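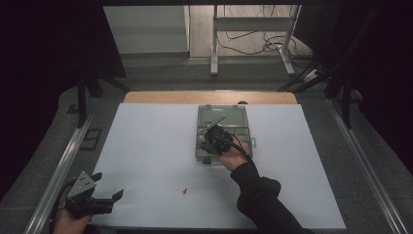
Ivana Sosa asked that the compartment boxes be dealt with ahead of the other business, as the question of how small parts are to be stored had been carried over from the July meeting and members had come expecting to settle it. She added that in her view a divided box was only as useful as the habit of closing it, and that the rules should say so. The Chair agreed to take the item first.

FLONURA MODEL AND REPAIR SOCIETY
Minutes of the General Meeting
Date: 2020-11-15
Chair: Sunita Yazzie
Minutes: Ivana Sosa
Quorum was confirmed at the opening of the meeting.

1. Storage of small parts

1.1 The Chair summarized the present position. Small parts belonging to the Society are kept partly in divided plastic boxes with hinged lids and partly in the older open trays. The trays were bought when the collection was much smaller and are no longer adequate. Parts migrate from one section to the next whenever a tray is carried, and the sorting then has to be done again.

1.2 A written comparison of two box types had been circulated. The first is the divided box supplied by Fetach, with a clear lid and fixed walls. The second is the Halász box, which is deeper and has walls that can be lifted out and moved. Members who had tried both reported as follows.

The Fetach box closes more firmly and can be stood on its side. The fixed walls do not allow for anything longer than a compartment, so that rods, drivers and tweezers must be laid across the top of the walls or kept somewhere else.

The Halász box takes longer items once a wall is removed. The removed walls are easily mislaid. Two members had found that very small washers pass under the walls when the box is tilted.

1.3 A member asked whether long tools should be in the parts boxes at all. Discussion followed. The general feeling was that a single tool in regular use with a particular set of parts may stay with that set, provided the lid still closes flat. Anything further belongs in the tool drawer.

1.4 It was moved that the Society adopt the Fetach box as its standard and keep the Halász boxes already owned for longer stock. Seconded and carried, with one abstention.

1.5 The quotation received from Fetach for replacing all of the open trays came to $571, delivery included. The Chair noted that this was within the storage allowance of $730 approved in July. The purchase was authorized.

Action: Sunita Yazzie to place the order.

2. Labeling

2.1 Ivana Sosa presented a draft label. It carries the name of the contents, the size where one applies, and the shelf number. She proposed that labels be placed on the short end of the box and nowhere on the lid, so that a lid may be exchanged without the label going with it.

2.2 An objection was raised that labels on the end cannot be read when boxes are stacked on a worktable. The reply was that boxes should not be stacked on a worktable. After further remarks it was agreed to use the end label for all boxes and to permit a second, removable label on the lid at the discretion of the person working.

2.3 The printed label stock from Flama was found to lift at the corners during the warmer months. A heavier stock will be tried on one shelf before any more is bought.

Action: Ivana Sosa to obtain a sample sheet and report.

3. Inventory of fasteners and pins

3.1 The report on the inventory was received. The count of brass screws stands at 236, and the count of threaded inserts at 72. The figure for pins was not available, as two of the old trays had been mixed and have yet to be separated.

3.2 The Chair thanked those who had done the counting. She observed that the difference between the present figures and those in the previous inventory was mostly explained by pieces found on the floor and returned to the wrong section. It was agreed that anything found on the floor goes into the jar by the door and is sorted from there.

3.3 A proposal to weigh the smaller parts and work out the count by weight was discussed. Several members considered that the scale presently owned is not fine enough for the purpose. The proposal was deferred.

4. Use of the worktables

4.1 The meeting reviewed the practice of covering the tables with a white board before small parts are handled. The practice was felt to be sound and was confirmed. Loose items show up well against white, and the boards are easier to wipe down than bare wood.

4.2 The following wording was agreed for the notice on the wall:

Lay a board before opening any box of small parts.
Open one box at a time.
Place the box toward the middle of the board, with the lid folded back away from you.
Check the board before it is lifted. Pick up loose pieces first.
Close the latch before the box is moved, even to the other end of the table.

4.3 A member asked that the words "even to the other end of the table" be taken out as excessive. The Chair put the matter to a show of hands and the words were kept.

4.4 Two of the boards have become marked from cutting. Members are reminded that the boards are for sorting and assembly. Knife work is to be done on the green mats, which are in the lower cupboard - the left-hand door sticks and has to be lifted slightly.

4.5 The request for a darker board for work with white and clear plastic parts was considered reasonable. One board will be painted on its reverse side as a trial. No cost was expected, as paint is already on hand.

Action: Ivana Sosa.

5. Latches and hinges

5.1 It was reported that some lids on the older boxes have worked loose at the hinge. The clips can be pressed back by hand, but members should not force them. Any box with a doubtful hinge or latch is to be emptied and put on the repair shelf with a note of the fault.

5.2 The supplier of the Halász boxes will sell replacement latches separately. Fetach was asked the same question and had not answered by the time of the meeting. The order under item 1.5 is not to be delayed on this account.

6. Sorting sessions

6.1 The Chair proposed that the transfer from trays to boxes be done over two evenings, with the metal parts first and the plastic parts second. Each shelf is to be finished, labeled and entered in the register before the next is begun.

6.2 A suggestion that members take trays home to sort was not supported. The experience of the previous move was mentioned.

6.3 Empty trays will be offered to members before they are disposed of. Anyone wanting trays should put a name on the sheet.

7. Other business

7.1 A request was made for better light at the far table. The Chair will ask the landlord what fittings are allowed.

7.2 The loan of parts boxes to members for work at home was raised. It was agreed that a box may go out for up to two weeks if entered in the register, with the contents counted on leaving and on return. Sunita Yazzie asked that her opposition to the two-week period be recorded; she would have preferred one.

7.3 The register itself is nearly full. A new one of the same format will be bought from the storage allowance.

8. Next meeting

The date will be circulated once delivery of the boxes has been confirmed. Items for the agenda should reach Ivana Sosa in writing.

There being no further business, the Chair closed the meeting.

Corrections to these minutes may be submitted before they are put forward for approval.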